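DELLTON, 15 January 2020. We're opening our doors at Trerside again, and this time you can get your hands on the gear! Come and watch people fold and sort clothes with a pair of hand-held grippers, the same kind we use to teach our robot arms how to handle laundry. I'm Sohail Ghauri, I run the demos, and I'll happily talk about sleeves until you beg me to stop.

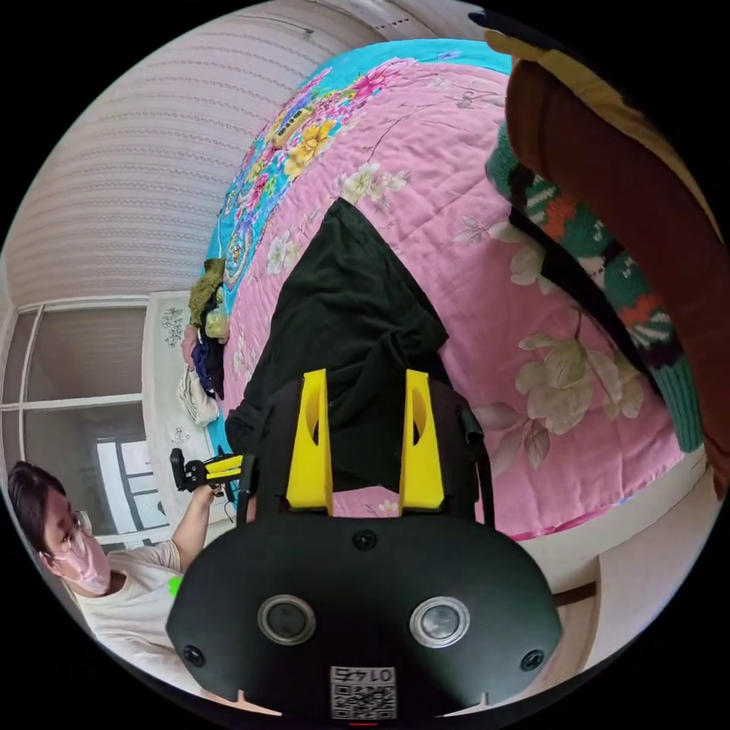
Soft Goods Handling Team, Dellton

We picked bedroom work for this open day because clothes are hard. A box keeps its shape when you grab it. A coat or a sweater slumps, twists and hides its own collar, and a robot has to learn all of that from people who do it without thinking (which is most of us, on a good morning). At our October visit we had 44 guests, and plenty of them went back for a second turn. 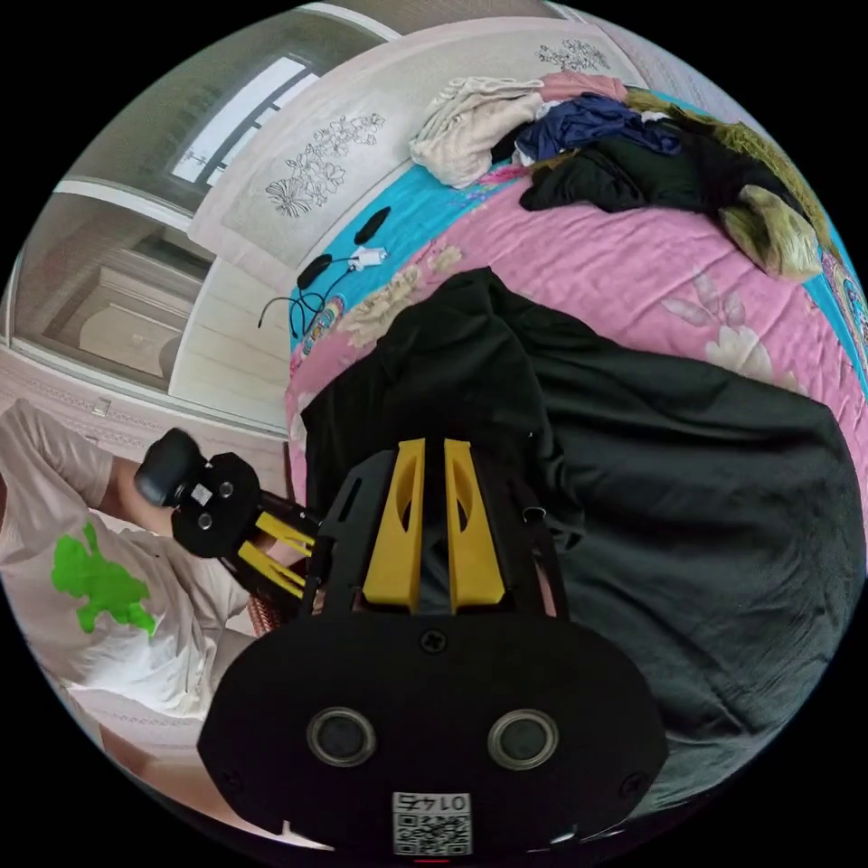
Nicanor Aguirre came along in October and told me afterward that two flat fingertips made him feel like he was dressing a scarecrow in mittens, and that he'd still like to see how a robot copes with a fitted sheet. So would I, Nicanor! We're working up to it.

There will be two sessions, each with a short talk first and then as much hands-on time as we can squeeze in.

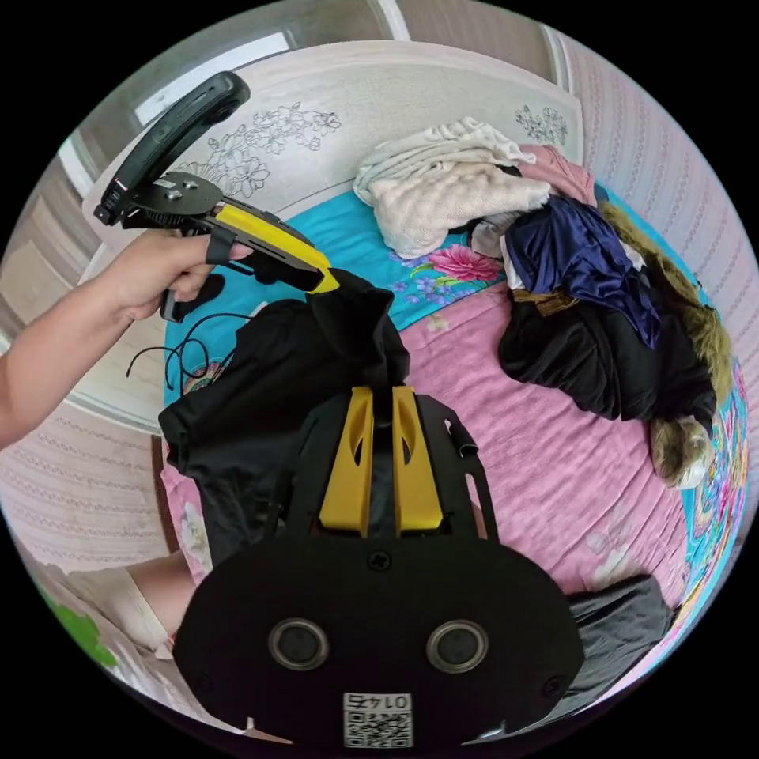
The talk covers how we turn those hand movements into something an arm can follow, and I've promised to keep the math out of it. Kids are welcome with a grown-up. Entry is free, parking is behind the Montes building, and you can sign up at the Trerside front desk or call extension 1043 and ask for me.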